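About Waltwood

Waltwood is a small language school that teaches adults to get through an ordinary conversation in somebody else's language. We opened one November with a whiteboard, a kettle and far too many photocopies, and the photocopies are still with us.

Our founders had both studied grammar for years and could conjugate nearly anything. Then they moved abroad and found they couldn't ask a plumber to come back on Tuesday. The school grew out of that embarrassment. We teach phone calls, small talk, complaints about the rent and the vocabulary of household objects, which most textbooks skip in favor of trips to the museum. 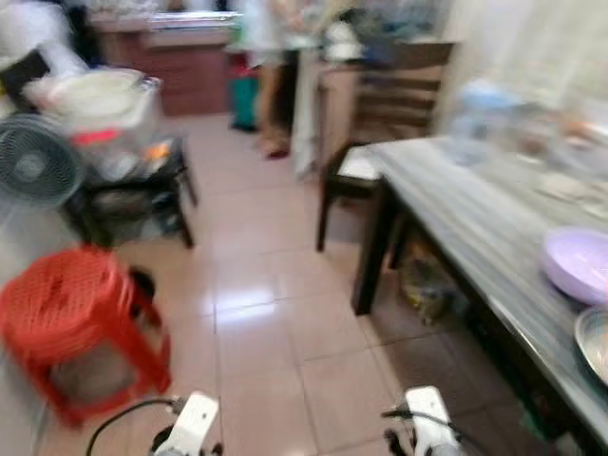

Kitchen words, week one: stool, fan, floor tiles.

Classes meet in the evening for 80 minutes, with a break in the middle for people who need to speak English very badly. No group has more than eight students. We offer 35 courses a year at four levels, and you may repeat a level as often as you like – some people have become quite attached to Level Two.

We don't promise fluency in a month. After a full year with us, you should be able to argue politely with a landlord and follow most of the reply.

The office is open weekday afternoons. Trial lessons are free, and the coffee is priced accordingly.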